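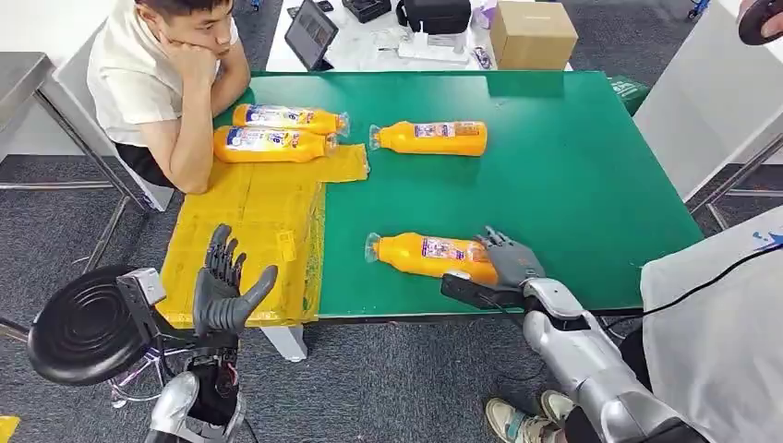
## Laundry opinions, a thread (January 16, 2022)

**1/** I have been asked to stop having opinions about laundry detergent at dinner, so now you get them. Mute me for 20 minutes if you need to.

**2/** First opinion. Detergent should stand up. It comes in a bottle with a bottom, and the bottom is flat, and somebody was paid to make it flat. And yet wherever I go the stuff is lying down like it's had a long week.

**3/** I'm a hypocrite, by the way. My own bottle lies on its side under the bathroom sink and has done so since we moved to Zustemstead, as the pipe is exactly where the cap wants to be.

**4/** Second opinion, and I'll take questions on this: a green tabletop is the correct thing to put an orange bottle on. You'll never lose it. I lost a white bottle on a white washing machine in May and bought another one while it was right there.

**5/** The yellow sheet I'm less sure about. Cloth, plastic, I've gone back and forth. It has creases and it has tape on it, and I respect anyone who looks at a thing like that and decides it has another year left.

**6/** Also, look at the guy at the corner of the table, chin in hand, staring down at the tabletop. I have made that exact face at a washing machine with one minute left on the display. It's always one minute. You could raise a family in that minute.

**7/** Several replies already saying "who has this much to say about detergent." My aunt's friend Edeltraud Gerlach does. She ran the laundry room in the Siltton building for years and had rules taped up inside the door, typed, in caps.

**8/** Edeltraud's rules, from memory:

- CAPS ON TIGHT.
- LABEL TO THE FRONT.
- NO BORROWING.
- IF YOU BORROWED, I KNOW.

**9/** LABEL TO THE FRONT is harder than it sounds when the label goes all the way around the middle. Which part is the front? I asked her once. I was handed a mop.

**10/** Third opinion, dosing. The cap has lines inside it. The lines are the same color as the cap. You're supposed to read them in a basement with one bulb while holding a sock in your teeth.

**11/** So everybody pours to "that looks like enough" and then adds a bit for luck. I know this because my towels can stand in a corner unassisted.

**12/** Gerd Wendt from downstairs measures his with a kitchen scale. He logs it. I've seen the notebook. He once told me on the stairs that he was up to 1,437 loads, and I said congratulations, and he waited, as if I was going to tell him mine.

**13/** (I don't have a number, Gerd. I have a chair with clothes on it.)

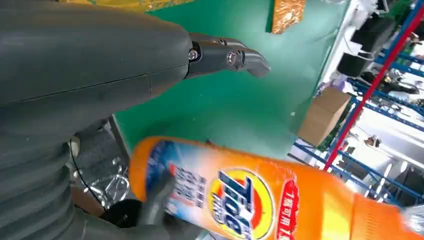

*Tide, bullseye and all, with more to read on it than my lease.*

**14/** I love a label I can only partly read. All that dark blue Chinese text next to the logo and I get to imagine it's a long, gentle letter about collars.

**15/** The bit on the red band includes "1瓶可用" – something like "one bottle will do for," plus a number. I respect the confidence. In my house one bottle will do for until somebody leaves it open on the slope of the dryer.

**16/** Someone's asking if I've tried Prerkel, the powder from the discount place on Sutherland. I have. It comes in a box, the box gets damp, and after that you own a brick. A nice-smelling brick. I used it as a doorstop until the cat got interested.

**17/** Fourth opinion. Orange is doing a lot of work. If you wake me up at 3 a.m. and say "detergent," I see orange. My kid, age four, sees orange and says "juice." Ours lives behind a child lock now, one that only my kid can open quickly.

**18/** No, I've moved it higher since. Top shelf, lying down again, I know, I know. See post 3.

**19/** How to get the last of it out, as three of you have asked in three different tones. I take the cap off, put a little water in, put the cap back on, shake, and tip the whole lot straight into the drum. Then I find the bottle still has some in it and do it again. Gerd says he weighs his empty. Of course he does.

**20/** Edeltraud left hers upside down in a jug overnight. There was a separate jug for this. It had JUG written on it.

**21/** Carrying them is its own topic. One bottle, fine. Two, fine, you feel balanced and even a bit athletic. Add a third and you're walking down Sutherland hugging it under your chin, saying hello to people with your eyebrows.

**22/** To the person who wrote "just use the handle": the last one I bought had its handle on the side I'd already picked up.

**23/** This has 3,659 views, so for scale, my thread about my late grandfather got 40. He'd have agreed with me about the dosing caps, at least. He used a coffee cup. We never found out if it went back in the kitchen.

**24/** Gerd has now joined the replies with a photo of the notebook. Please be nice to him. He wants me to add that it's 1,437 *full* loads and that half loads are in a different notebook.

**25/** The dryer says one minute, so I'm going down. If it's still one minute when I get there I'll post again from the floor.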